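September
Gadisa Ayele, Busisiwe Mkhize and Ionuț Pop, Rundska
43 shares | 2 comments

4. Configuration and Maintenance of the Simulated Cell

4.1 Base placement and work surface

The Tefera cell comprises a single seven-axis arm with a two-finger gripper, placed in a furnished bedroom drawn from the Ellen asset library. The arm model was imported with its visual and collision geometry in separate files. All coordinates reported in this section are expressed in the frame of the arm base, with the vertical axis pointing upward. The room was translated to suit the arm, and the base pose was thereafter treated as fixed for the remainder of the study.

Positioning the base relative to the furniture required several revisions. In the initial layout the elbow passed through the bed during retraction from the far end of the wooden work surface. The collision was not reported by the planner, as the bedding had been imported as visual geometry only. Yeshi Woldemariam subsequently assigned a convex hull to the bed and its cover, and the same treatment was applied to every furnishing within reach of the arm. The hulls are coarser than the rendered surfaces. A small loss of usable workspace was accepted in exchange for stable contact behaviour. 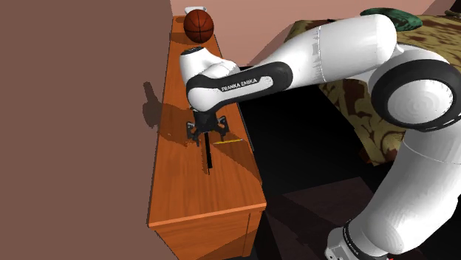

Following this revision, the planner was run against a grid of 1,895 target poses distributed over the work surface. Of these, 882 were reachable with the palm oriented downward and with the required clearance from the bed hull. Targets lying outside this set were excluded from task generation. The resulting reachability map is stored with the cell definition and must be regenerated whenever the base, the furniture or the gripper model is altered. Abenezer Fikre added a checksum to the cell loader in order to enforce this requirement. The loader now declines to start if the map and the geometry do not correspond.

4.2 Gripper linkage

The gripper was the component requiring the most attention. Each finger is modelled as a closed linkage, whereas the simulator represents articulated bodies as trees. The loop was therefore cut at one pivot on each finger and closed again with a constraint. With the stiffness values supplied in the original model, the two fingertip pads drifted out of parallel during long episodes, and thin objects rotated out of the grasp on closing. Constraint stiffness was increased in stages until the drift was no longer measurable at the end of an episode. Joint damping was then raised to suppress the chatter that the stiffer constraint introduced.

The pads themselves are represented in the collision model by boxes. An earlier version used the full pad mesh, and contact points moved between neighbouring facets from one time step to the next. Pencils were particularly sensitive to this effect. Replacement of the mesh by a box removed the problem at no visible cost, the rendered pad being unchanged.
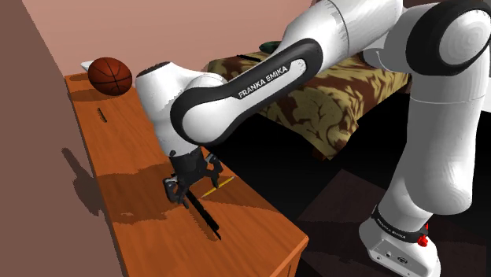 Figure 4. External view of the Tefera cell. The gripper is open above the desk, with a yellow pencil and a long black object lying near the fingers and a basketball at the far end.

4.3 Camera placement and lighting

Two viewpoints are defined in the cell, one external and one carried with the gripper. The external viewpoint is fixed in the base frame. The gripper viewpoint is a child of the final link and inherits its motion, so that an error in the parent transform affects every image recorded from it. Offsets for both are read from a single file produced by Otent, the in-house calibration tool, and manual editing of this file is not permitted during a recording campaign.

Shadow rendering was retained in all campaigns. A single directional light casts the outline of the arm across the work surface, and at the shadow map resolution adopted here the outline is visibly stepped. Higher resolutions were evaluated and rejected on the grounds of rendering time. The effect of stepped shadow edges on learned policies was not isolated in this study and should be considered when the results of Section 5 are compared with those obtained under smoother lighting.

4.4 Routine checks

The cell is inspected before each campaign. The operator loads the scene with physics paused, commands the home configuration and compares the reported joint positions with the stored values. Physics is then enabled and the small objects are permitted to settle. Any object still in motion after the settling interval is removed and its inertia reviewed. Finally, the gripper is opened and closed without a load, and the separation of the pads is logged at both limits.

The complete procedure is repeated each Saturday on a clean installation. Records are kept with the campaign data, together with the version of every asset loaded. Where a check fails, episodes recorded since the last successful inspection are quarantined until the cause has been established.

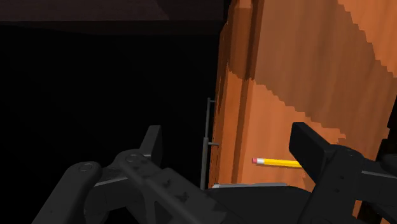 Which component should be examined first when grasps on thin objects begin to fail without any change to the policy?

The loop-closure constraint in the finger linkage should be examined first, using the unloaded pad separation log. If the separation agrees with the stored values at both limits, attention should pass to the collision boxes of the pads and then to the friction coefficient assigned to the object.

4.5 Reset after fault

Faults in the cell fall into those that stop the simulator and those that leave it running in an invalid state. The latter are the more serious. A typical instance is interpenetration of a fingertip and the work surface, after which the solver may apply a large corrective force and displace nearby objects. The supervisor process tests for penetration at every control step and ends the episode when the permitted depth is exceeded. It attempts up to two automatic resets before the cell is withdrawn from the queue and flagged for inspection by an operator.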